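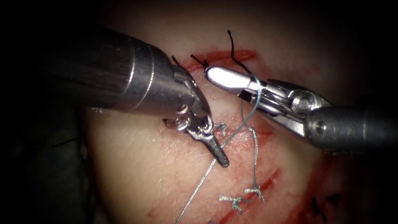 Chapter 7: How Wounds Heal

Skin gets cut. Then it closes. Most of this chapter is about the part in between — what the body does first, what it does slowly, and where things go wrong.

Start with bleeding. Vessels near the cut tighten within seconds. Platelets stick to the torn edges and to each other, and a mesh of fibrin holds the plug in place. Next, swelling. White cells move in and clear out bacteria and dead tissue. Redness, heat, soreness, all normal at this stage.

Key terms: platelet, fibrin, collagen, granulation tissue, scar.

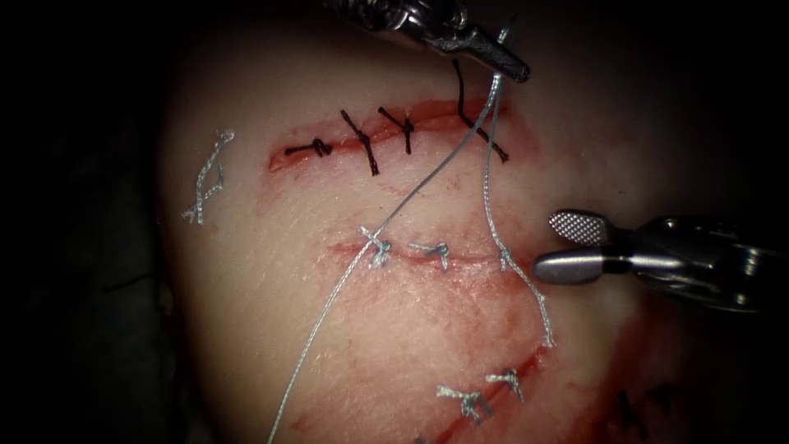 Why do stitched cuts usually leave thinner scars than open ones?
The edges are held close together, so there is less of a gap for new tissue to fill.

Then the rebuilding. Fibroblasts lay down collagen, quick and messy at first, and new capillaries grow in to feed them. Surface cells creep in from the edges till they meet. 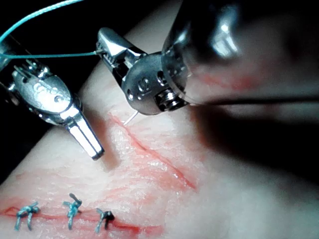
The last stage is the long one. Collagen gets broken down and relaid along the lines of pull, which can take a year or more. A scar gets stronger over that time but never quite matches teh skin it replaced. Old age, poor diet, smoking, diabetes — all slow things down, and we come back to each of them in section 7.3. Read the Haltau case before you get there, its short.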